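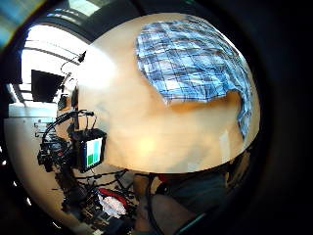
Does a written standard make recordings from hand-held grippers any better?

It can, when the rules in it are ones a person at the bench can follow and somebody else can check. Most of the rules we've been sent this year fail one of those two tests.

Members' Newsletter > Practice Notes > Demonstration recording

The Ostlow draft, read with a raised eyebrow

By Zineb Bouazza

A new draft code of practice has been going around the shops that record hand demonstrations for robot training. It comes from the Ostlow working group, it runs to 30 pages, and the cover note asks for comments before the end of December. I read it twice. The second time I read it standing at a bench with a gripper in one hand, and I'd suggest that to anyone who plans to send comments in, because several clauses that look fine in an office fall apart once you've only got one hand free to do them.

I should say where I'm coming from. I don't think our trade needs no rules. I've spent too many evenings throwing out recordings that a five-minute check would have saved. What bothers me is the idea that a document will do the checking for us, and there is a lot of that idea in this draft.

Start with clause 4, on cable management. It says that cabling at the recording station "shall be routed and secured in an orderly manner." Fine words. Look at the black cables in the picture at the top, looped beside the little bar display with some of the plugs showing. Is that orderly? I asked Hazem Hamdy, who has audited more benches than I have, and he said he'd want to know whether any of it can catch on the tool or the operator's arm during a full reach. I think he's right, and it's a better rule than the one in the draft. You can test it. Put the tool through its whole range before the first take, and if anything tugs, move it. A bench can look terrible and pass. A bench can also be beautifully zip-tied and have one cable four inches too short, and that one will ruin your afternoon.

The draft does the same thing with clutter. Stations are to be "free of extraneous items." Extraneous to what? If the people who will use these recordings want a robot to work in real kitchens and real workshops, a perfectly bare bench is a strange thing to insist on. Nawal Ramadan made this point at the Sunday meeting and was told that the term would be defined in an annex. The annex says that extraneous items are items not required. I laughed out loud, and then I wrote it down for my comments.

Clauses I'd keep

There are a few. The calibration clause is good. It asks for a calibration check at the start of each session and again after any knock, and it asks for the result to be saved with the session instead of in a separate log that goes missing. We already do this at our place. It takes very little time and it has caught a loose camera mount on more than one occasion. I would add that a check should be done after a lunch break too, because tools get set down hard and no one remembers doing it.

The clause on clocks is also worth having. If your pose data and your pictures don't share a clock, all you have is two diaries by people who don't talk to each other. The draft asks for the offset to be measured and written down. It doesn't say what offset is acceptable, and I can live with that. I'd much sooner have an honest number than a target that everyone mysteriously meets.

I also liked the short paragraph on rest breaks. Hand-held tools are heavier at four in the afternoon than they were at nine in the morning, and tired hands make jerky recordings. The draft leaves the length of the break to the operator. Good. Please leave it alone.

The part about people

Clause 11 covers bystanders and operators who come into view, and it's the one I've argued about most. With a wide lens on the tool, the operator will end up in the recording sooner or later. An arm, a sleeve, a knee when you're sitting down. The draft treats all of this as a fault to be marked and cut.

I don't agree, and neither does Salma El Khatib, who handles consent at our place. Her view is that you should get proper consent from the operator at the start, in writing, in plain words, and make it cover whatever of them the lens picks up. Then you can stop pretending that the person holding the tool isn't there. A bystander is a different matter. So is a face, a name badge, or a monitor with somebody's mail on it. The draft puts a sleeve and a stranger's face in the same bucket, and when everything is a fault, people quit marking faults.

Her other complaint is about screens, which the draft barely mentions. Any monitor that can get into view should be turned away or locked before recording starts. It's one line. I can't understand how a document of this length missed it.

Who checks?

This is where I lose patience. Compliance is by self-declaration. You fill out a form, you sign it, and you may then put the words "recorded to Ostlow practice" on whatever you hand over. Vornberg has already said it will ask its suppliers for the form. Piler is thinking about it.

Now, I've seen what happens with forms. Last year Brahim Tazi took a delivery of 2753 recordings from an outside shop, every one of them with a tidy checklist attached and every box ticked. He pulled a sample and sat down to watch. The lens had been smeared for a good part of it. The checklist had a box for "lens clean," and the box was ticked on the smeared ones too, in the same batch, with the same time stamp. I don't think anyone set out to cheat. I think somebody ticked the whole sheet at the end of the day, the way most of us would.

The cure Brahim came up with is dull and it works for us. Before a session is accepted, someone who didn't record it watches a few takes picked by the computer, from start to finish, at normal speed. If one is bad, they watch more. There is no form. There is a note with the watcher's initials and one sentence about what they saw. I would trade the whole self-declaration section for that paragraph, and that's the first thing I've put in my comments.

The working group's answer, when I raised it, was that independent watching is too much to ask of small shops. We are a small shop. The Fawzy team is smaller than we are and they've been doing it longer. What small shops can't carry is a sheaf of paperwork that has to be redone each time the draft gets a new version number.

If you're sending comments

Be specific. Give the clause number, say what happened when you tried it at a bench, and offer wording. "Too vague" will be thanked and filed. Salma has started a shared list of our objections so we don't all send the same one, and you can ask her for it. Anyone who has tried the calibration clause with gloves on, I would like to hear from you in particular, because I suspect the button presses it calls for can't be done.

I'm told that the next version will be shorter. I was told the same about this one. Hazem will report on it in the next issue, and he's promised to read the annexes so the rest of us don't have to.

12 comments | 9 shares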